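Ticket: Division worksheets print with the answers showing
Product: Floston Worksheet Maker
Opened by: Deok-su Kong
School: Marovcombe Primary, Years 3 and 4
Status: Resolved
Priority: Normal

Original message

Hello support team,

I am using Floston to make division worksheets for my two maths groups. Since the update in January I have a problem with the printed pages. On the screen the worksheet looks correct, with an empty box after every equals sign. When I print it, the answer is already inside the box, in light grey. The children can read it easily.

It happens with "Divide 2 digit numbers by 1 digit" and with "Division with remainders". It does not happen with multiplication, also not with fractions. I made a set of 12 worksheets for the term and 7 of them have the answers showing. The other ones are multiplication, so they are fine.

What I tried already:
Turned off "Include answer key" and saved again. No change.
Printed from a different computer in the staff room. No change.
Changed the font size from large to medium. The grey answer became smaller, but it is still there.

I have 130 pages to copy for next week, so I would be thankful for a quick reply.

Kind regards,
Deok-su Kong

Reply from Lu, Floston support

Hi Deok-su,

Thanks for the clear list. Could you please tell me two things? First, do you print from the Print button inside Floston, or do you download the PDF and print that one? Second, in the worksheet settings, is "Self-check mode" on or off?

Lu

Reply from Deok-su Kong

Hello Lu,

I print with the button inside Floston. Self-check mode is off in all of the worksheets. I opened every one to be sure.

I also downloaded the PDF now, as a test. In the PDF the boxes are empty, and it prints correctly. So the problem is only with the Print button. I can work with the PDF for the moment, but the PDF puts the name line at the bottom of the page and my students always forget to write their name there.

Deok-su

Reply from Lu, Floston support

Hi Deok-su,

That helps a lot. I can get the same result here with a worksheet made before the update. If I make a new division worksheet, the Print button works properly. I think the old sheets keep a hidden self-check layer, even when the setting says off. Please try this on one sheet:

1. Open the worksheet and go to Settings.
2. Turn Self-check mode on and press Save.
3. Turn it off and press Save again.
4. Close the worksheet, open it again and print page 1 only.

Lu

Attachment added to ticket by Deok-su Kong

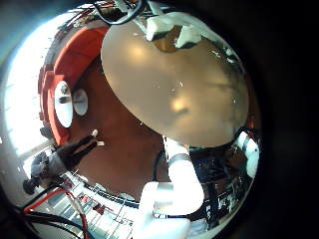

Pale beige disc, wires along the top, red-orange at left

Reply from Deok-su Kong

Hello Lu,

I followed the steps with the sheet "Sharing equally, set 3". The first time I forgot to close the worksheet before printing, and the grey answers were still there. The second time I did all the steps in order and the boxes came out empty. I repeated it with the remaining sheets and they are also good now.

One small thing – on the remainder sheets, the letter "r" between the two boxes is also gone. The children see two boxes and do not know which one is for the remainder. Is it possible to bring it back?

Deok-su

Reply from Lu, Floston support

Hi Deok-su,

Yes, that one is a separate setting. Under Layout, tick "Show remainder symbol". It goes back to unticked when self-check is switched, and I have reported this to our developers together with the main fault.

Lu

Reply from Deok-su Kong

Hello Lu,

The "r" is back. I printed both remainder sheets and compared them with my old copies from last year, and they match, also the name line at the top. My colleague Trusten teaches the other Year 4 class and has the same old worksheets, so I forwarded him your steps. You can close the ticket from my side. Thank you for your patience.

Deok-su

Ticket closed by Lu
Cause: self-check layer kept in division worksheets created before the update
Workaround: switch Self-check mode on and off, save each time, reopen, tick "Show remainder symbol" if needed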